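Can a machine do it yet? Kitchen edition

Readers keep asking whether to hold off learning a chore until a robot will take it on. My advice for the washing-up is to buy gloves.

Clearing fruit off a plate is closer. An apple is firm, forgiving and never in a hurry. Grapes are another matter, and I wouldn't let a gripper near a ripe pear.

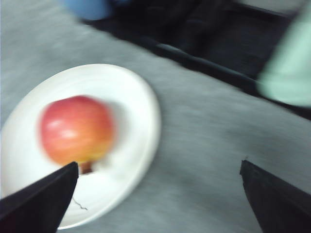

Black gripper fingers open near an apple on a white plate.

If you fancy trying it at home, use a plain plate with a raised rim and keep the table clear between plate and gripper. Polish the apple afterwards - the shine won't help anyone's grip.

Wiping down the hob: still you. Natalia Aguirre of Gornton wrote in October to ask about fitted sheets. Still you, Natalia, and bring a friend.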